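Small soft things: tissues, masks, sponges and cloths
Household tips | Kitchen and table | Updated 2024-09-08

Every home has a layer of small soft goods that never quite gets a place. Pocket tissues, disposable masks, sponge pads, wipes, the odd spare cloth. They come in thin plastic, they get opened in a hurry, and they end up on whichever table is nearest the door. The tips on this page are for sorting them out and keeping them usable.

Start with the table

Clear one table and bring everything to it. Empty coat pockets, handbags, the glovebox, the drawer under the kettle and the shelf over the sink. Don't sort as you go. It is much quicker to see what you have once it is all in one place.

Put a mat down first if the table is pale or marks easily. A woven or printed mat also stops thin packets sliding about. Wipe the mat before you start and let it dry, as tissues pick up crumbs and damp straight away.

Keep your phone, keys and purse off to one side. They go everywhere with you and get handled all day, so they shouldn't sit on top of anything that will touch your face.

Pocket tissues

Check the flap on each packet. If it still sticks, the packet can go back in a bag. If it has lost its stick, use that packet up at home. You can mend a flap with a bit of clear tape folded over at one end to make a tab, and it will last until the packet is finished.

Pull the first tissue out by its middle, with the packet held lightly at both ends. Pulling at a corner tears it or brings three out together. If the packet is new and tightly filled, bend it gently once or twice before opening.

Don't push a half-used tissue back in the packet. Loose tissues that are clean but crumpled are fine for jobs around the house:

wiping spectacles that have already been rinsed
blotting a drop of oil from the neck of a bottle
lining the bottom of the compost caddy
picking up a spider you would sooner not touch

Anything that has been near a nose goes in the bin.

Bigger soft packs, the sort that hold facial tissues without a box, are best stood on end in a drawer. Laid flat under other things they get squashed, and the tissues come out creased. We keep ours in a Flerketti drawer tray, the narrow one, which takes two packs side by side and leaves a gap for plasters. A loaf tin you no longer bake in would do the same job.

Disposable masks

Keep unworn masks in the packet they came in, or in a clean envelope. A loose mask lying among other things should be treated as used unless you put it there yourself a minute ago. Check the loops by tugging gently where they join the mask. If one comes away, that mask is finished.

When you throw one out, snip both loops first. It takes a second, and loose loops tangle round everything else in the bin and can catch on birds if the bag splits.

A box of 50 is plenty for most homes. Masks do not improve with keeping. The elastic goes slack, more so in a hot car. Look for the date on the bottom of the box and write it on the front in large figures if it is hard to read.

Sponges and scouring pads

Stand a sponge on its edge to dry. Lying flat in the bottom of the sink it stays wet underneath and begins to smell. A bulldog clip makes a good stand: clip one end of the sponge and rest it on the handles.

Give each sponge one job. The easiest way is to buy two colours and stick to them, one for dishes and one for surfaces. When the dish sponge gets tired, cut off a corner and move it to the surface pile. The missing corner shows it has been demoted. After that it can do the bathroom, then the bin.

Pads with a ridged or wavy face hold on to rice, porridge and grated cheese. Rinse them ridges down under a running tap, squeezing as you go, and knock them on the side of the sink. Use the smooth side for glasses.

Don't store new sponges next to washing powder or scented bin bags. They take up the smell and pass it on to the plates.

Cloths and table mats

A printed fabric mat will usually take a gentle wash, but read the label and try a corner if the colours are strong. Dark patterns on white can run the first time. Wash it alone in cool water, pull it square while damp and dry it flat. Iron on the back.

Plastic-coated mats only want wiping. Use warm water with a drop of washing-up liquid and dry both sides, as damp trapped under the mat will leave a bloom on a varnished table. Roll them with the pattern outwards to store them. A fold line never quite comes out.

For sticky marks left by tape, rub with a fingertip of cooking oil, leave it for a few minutes and wipe off with a soapy cloth.
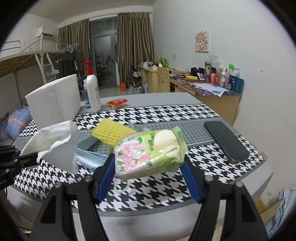
Can tissues and cleaning sponges be kept in the same drawer?

Only if the sponges are new and still wrapped. Once a sponge has been used it holds damp, and the tissues will draw it in even through the plastic. Put a divider between them, or give the sponges the shelf under the sink and leave the drawer for paper goods.

Putting it all away

Use one container for each kind of thing and leave the lids off. Lids are the reason most of these items end up on the table. A Stutel basket or an old ice cream tub of 500 ml is the right size for pocket packets. Masks fit in a soap box or a long envelope.

Put one packet of tissues back in each coat and each bag, and the spares in the drawer. When you take the last spare, write tissues on the shopping list before you shut it.

Go through the drawer again in May, when the winter coats are put away. Packets left in pockets over the summer get forgotten, and one missed packet in the wash will cover a whole load in white bits. If that happens, let everything dry fully, shake it outdoors and go over it with a dry rubber glove.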